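Home About Posts Swim + Run Contact

Thursday, June 11, 2009

I finally did it, you guys. I swam across Skirkarer!

If you've been reading for a while you know I've been circling that lake like a nervous cat ever since we moved out here. I'd drive past with the kids in the back and think, someday. And then on Saturday morning I was standing on the gravel at the north end in a borrowed wetsuit with my stomach in my shoes, and Annunziata Galli was next to me eating a banana like it was any other morning.

I should back up and talk about Annunziata, because this whole post is really about her.

I met her at the Palumbo pool two winters ago. I was doing my slow laps in the slow lane, breathing every single stroke, and she popped up at the wall and said, "You're fighting it." I was a little annoyed! I'd had a baby ten months before and I thought I was doing pretty great just being in a swimsuit in public. But she said it with such a friendly face that I asked her what she meant, and she spent the next half hour showing me how to let my head go heavy. My neck had been stiff since college. By the end of that week it wasn't.

She has four kids and a night job, and she learned to swim at 31. I'll say that again for the moms who email me saying it's too late – she learned at 31, in a hotel pool, from her own sister, holding on to the ladder. At 47 she runs the Tuesday group (she calls it Trundance, after a word her youngest made up for the way she walks in flippers) and she has gotten more grown women into deep water than anyone I know.

What I love is how plain she is about being scared. She still gets a flutter when she can't see the bottom. She told me she sings in her head, always the same song, and she won't tell anyone which song. I've guessed a lot of them. I tried it myself in the lake and the only thing my brain would give me was the jingle from a carpet commercial, so I swam across Skirkarer to a carpet jingle, and it worked fine.

The numbers, for those who asked: it's 1795 yards from the gravel to the dock, if you go straight. I did not go straight. I wandered off toward the reeds somewhere past the middle and a nice man in a kayak had to call me back twice. I'd practiced sighting in the pool, lifting my eyes every 10 strokes, but with chop in your face it's a different animal and I kept popping up to look at nothing but sky. Next time I'm picking a tall tree before I get in. Annunziata picked the water tower and went across like she was on a string.

The cold was okay after the first few minutes. My hands got clumsy and I couldn't undo my own zipper at the end, and I laughed so hard I got the hiccups. My husband had the kids on the dock with towels and my oldest yelled "GO MOMMY" at the wrong swimmer for a really long time. She waved to him, so thank you to the lady in the purple cap.

Afterward we all went to Zunarico for pancakes. I had mine and then I had most of my son's. I don't think food has ever tasted that good.

Things I'm changing before the July swim: more anti-chafe on the back of my neck (ouch), a brighter cap, clear goggles for the early start, and two longer pool days a week if I can get the babysitting to work out. I also want to learn to breathe on my left side. I've been putting that off forever. Annunziata says to do one lap of it at the start of every swim, while I'm still fresh, and not to worry about how ugly it looks.

If you live close by and you've been thinking about the Tuesday group, please come. Bring a towel and something warm for after. You don't have to put your face in the first night. I'll be the one in the slow lane, waving.
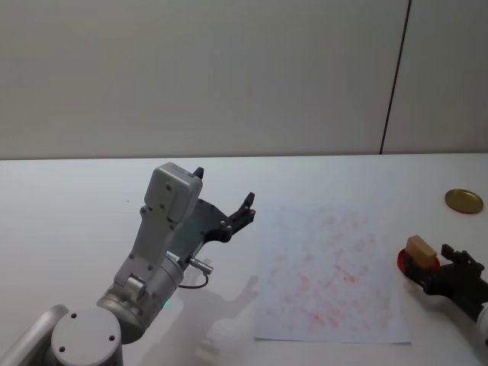
Ka-ming Chu wrote to me that the left side only clicked for her when she quit lifting her chin and kept one goggle in the water, and that it took her most of a winter, so I shouldn't give up after a week. She also says the chop is usually lighter if you start before seven. I'm trying both! Ka-ming, if you're coming in July, come find me on the gravel, I'd love to swim the first stretch with you.

Okay, I have a mountain of wet towels to deal with. More soon, and I still owe you all the banana muffin recipe.

Want new posts in your inbox? Enter your email address to subscribe. You can unsubscribe at any time.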